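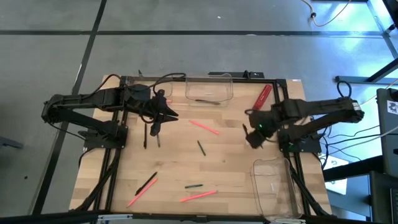

Figure 4. Butcher-block grain in a light timber top.

Section 4: Oiling and caring for your Nundetti benchtop

This section covers the first oiling, regular upkeep and small repairs for all Nundetti solid timber tops. It applies to the straight and corner models. For veneered tops, see Section 6.

Nundetti tops leave the Nastitz workshop sanded but unsealed. Oil the top before you put it into service. A top left bare will mark from the first wet glass, and stains that get into raw end grain are slow to sand out.

4.1 What you need

Datance Bench Oil, 1 litre tin (part 1721)
Lint-free cotton rags
Sandpaper, 240 grit, and a cork sanding block
Nitrile gloves
A metal bucket with a lid, half filled with water
Masking tape

One tin gives three coats on a standard top with a little left over. The corner model takes two tins. Buy both at once and check that the batch numbers on the lids match, as the colour can vary slightly.

CAUTION: Rags soaked in oil can heat up and catch fire on their own. Put used rags straight into the bucket of water and close the lid. Do not leave them bunched up in the shed, the ute or the kitchen bin.

4.2 Preparing the top

1. Let the top sit unwrapped in the room for two days before oiling. Keep it out of direct sun and away from heaters.
2. Tape off the wall, the sink rim and any metal trim.
3. Sand lightly with the grain. Use the block on flat areas and your fingers on the rounded edges.
4. Vacuum the dust, then wipe down with a barely damp rag.
5. Wait until the surface is fully dry. In humid weather allow overnight.

NOTE: Where the staves meet, the grain may change direction slightly from one to the next. Follow the length of the top when sanding and ignore the small changes.

4.3 Applying the oil

1. Stir the tin slowly with a flat stick. Do not shake it.
2. Open the windows. The smell is mild but it hangs around.
3. Pour a small pool in the centre and spread it with a rag, working outwards.
4. Go over the end grain twice. It drinks more than the face.
5. Leave for 20 minutes, then wipe off everything that has not soaked in. Oil left on the surface goes tacky and has to be scraped.
6. Leave for 12 hours and repeat from step 3.
7. Apply the third coat the same way. Wait 24 hours before light use and seven days before you leave anything wet on the top.

Remember the underside. It needs one coat, applied before the top is fixed down. Timber that is sealed on one face only will cup, and cupping from this cause is not covered by the warranty.

If the top has already been fixed, take out the screws from the front rail first, then the back – see Section 3 for the order.

4.4 Regular care

Wipe up spills when they happen. Wash with warm water and a few drops of dishwashing liquid, then dry with a tea towel. Avoid bleach, steam mops and scouring pads. Use a trivet under pots and a board for cutting.

Re-oil every three months in the first year and twice a year after that. To check whether a coat is due, flick some water on the area beside the sink. If it beads, leave it. If it spreads and darkens the timber, oil that evening.

4.5 Small repairs

Scratches: sand with 240 grit, dust off and apply two coats to the patch.

Dents: lay a damp cloth over the dent and press with a warm iron for a few seconds at a time. Let the timber dry for a day, then sand and oil.

Black marks around metal tins: these come from iron reacting with the timber. Use the Roy stain remover (part 1995) and rinse well. Test it under the overhang first – it can lighten the surrounding grain.

Open joints: a hairline gap in winter usually closes by itself. If a gap is wide enough to take a bank card, do not fill it. Contact the Nastitz service desk and quote the number stamped under the front edge.

Section revised April 24, 2019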